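Presine (home-built robot)

Presine is a two-armed household robot built in a shared workshop in Distham by Sewwandi Talukder and Anqi Deng, with help from other members of the workshop over the years. It was designed for handling laundry, and in particular for the slow and surprisingly fiddly business of picking up a garment from wherever it has been dropped and folding it into something that will fit in a drawer. The robot has never been sold, and its builders have generally described it as a long-running hobby that got rather out of hand.

The name is usually pronounced with the stress on the second half. It was taken from a misprinted label on a box of shirt hangers that sat on the workshop shelf for years, and it stuck before anyone had thought of something better.

Background

Talukder, who repaired sewing machines for a living, joined the Distham workshop to use its lathe. Deng was already a member and had been building small walking machines there, most of which fell over. The two began talking over a shared workbench about why there were so many home-built robots that could stack blocks and so few that could deal with a sock, and by June of their first year together they had a single arm clamped to the edge of a table, pulling at a dish towel.

That first arm, known as Patwary, had one gripper and could drag cloth but could not really fold it. A second arm was added over the following winter, and the pair were mounted side by side on a stand with a camera set above and between them, looking down at the work much as a person would. Patwary was taken apart for its motors, though its base plate survives and is still used in the workshop as a doorstop.

Design

Presine has two matching arms, each ending in a gripper with two tapered black fingers. The fingers are slotted near the tips. According to Talukder the shape was arrived at by a good deal of trial and error with scrap fabric – blunt fingers pushed the cloth away in front of them, and very sharp ones went through it. The housings behind the fingers are black as well, while the brackets around the base of each gripper are white, curved, and held with small dark screws, and the arm segments below them are a silvery gray.

Wiring was a constant trouble in the early versions, with cables catching on sleeves and waistbands and being carried off with the washing. The present version uses teal-green connectors fixed to the gripper housings, and a small green light on the left one shows that it has power. The control program, called Bindska, was written mostly by Deng in the evenings and runs on a secondhand desktop computer kept under the stand.

Learning to handle clothes

Rigid objects keep their shape when they are moved, and clothes do not, so a robot that folds laundry has to cope with a thing that looks different every time it is put down. Presine was taught largely by demonstration. One of the builders would guide the arms through a fold by hand, the movements and the camera's view would be recorded together, and Bindska would be trained on the result. A session usually ran for two hours in the evening, with a break for tea in the middle of it, and the notebooks from this period are full of remarks about which garments had behaved themselves and which had not.

Shorts were chosen as the main practice garment after towels. They are small enough to lie within reach of both arms, they have a waistband to find and two legs to line up, and when dropped in a heap they bunch and twist in ways that hide most of those useful landmarks. Garments with strongly contrasting panels were favored by Deng, who found them easier to follow when she went back over the recordings, although Talukder has pointed out that most people's laundry is not nearly so obliging.
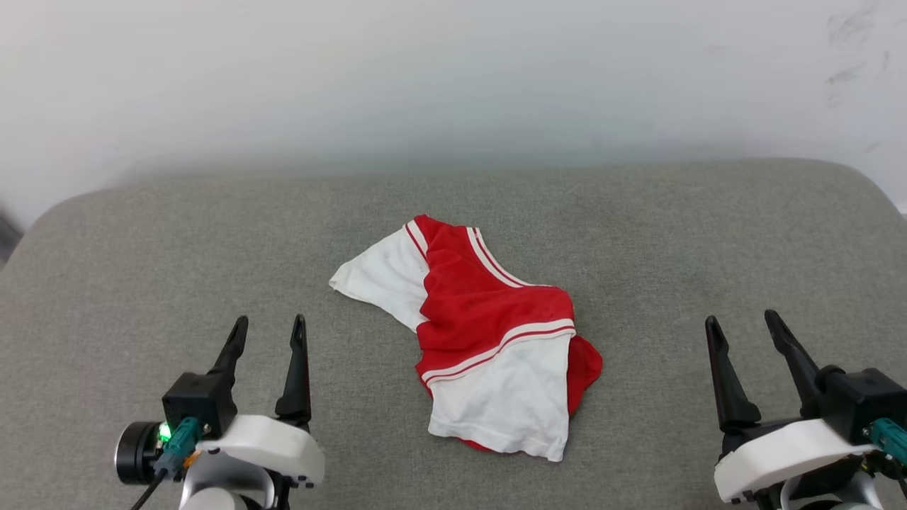
Red and white shorts on a gray cushioned surface, with Presine's grippers open on either side.

Practice was first done on a bare tabletop, which turned out to be a poor choice. The fingers had no give beneath them when they came down to pinch an edge, and a slight error in height was enough to make them knock against the wood. Padded surfaces were much kinder to both the grippers and the cloth, and they had the added advantage of being where a good many clothes end up anyway. The workshop's members supplied old garments for the purpose, and worn or smudged ones were perfectly welcome.

Versions

The builders count three versions of the robot. The first used the arms from the earliest two-armed stand and could fold a hand towel in half, given patience. The second had stronger shoulder motors and a stiffer stand, and was the first to be tried on shorts and T-shirts. The third, with the slotted fingers and the tidier wiring, is the one still in use, and work on it goes on at an easy pace whenever the bench is free.

Plans for a fourth, with a wheeled base, have been drawn up more than once. Talukder would like it to fit through an ordinary doorway, and Deng would like it to carry a basket, and the drawings so far allow for one or the other.

See also

Patwary (robot arm)
Bindska (software)
Distham shared workshop

16 shares | 8 comments

We use cookies to remember your reading settings. Accept | Manage choices

Contact the editors | Text may be reused with credit | Back to top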